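Saltar al contenido
Imprimir | Enviar por correo electrónico

# priltanon-muneca

Herramientas de preparación y control para las grabaciones de cámara de muñeca de Serkik. El repositorio reúne el lector de episodios, la calibración de lente y el nodo que publica las poses para el planificador.

## Contenido

- 114 episodios de mesa, guardados sin rectificar
- 100 para ajuste y el resto para validación
- scripts de calibración y de recorte circular

## Uso

Ejecute primero `calibrar.py` y después `exportar.py`. El exportador escribe bloques de 1,000 fotogramas – el tamaño se cambia en `config.yaml`.

## Limitaciones

La lente es de ojo de pez y curva mucho los bordes de la mesa. El detector trabaja sobre la vista original; rectificar antes empeoraba las máscaras en la periferia. Los reflejos sobre la madera clara saturan zonas enteras, y los objetos oscuros y peludos salen con contornos irregulares.
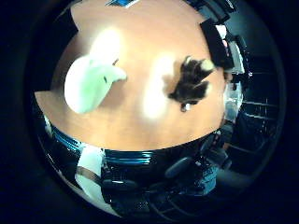
El umbral de saturación se fija por episodio. En la rama Hosseinzadeh hay una variante adaptativa – todavía sin pruebas en el brazo.

Pendiente: sincronizar las marcas de tiempo con el controlador.

Relacionados
- Calibración ojo-mano en Fadville
- Priltanon: notas de la versión de enero
- Formato de episodios de Serkik

Este sitio utiliza cookies. Aceptar | Configurar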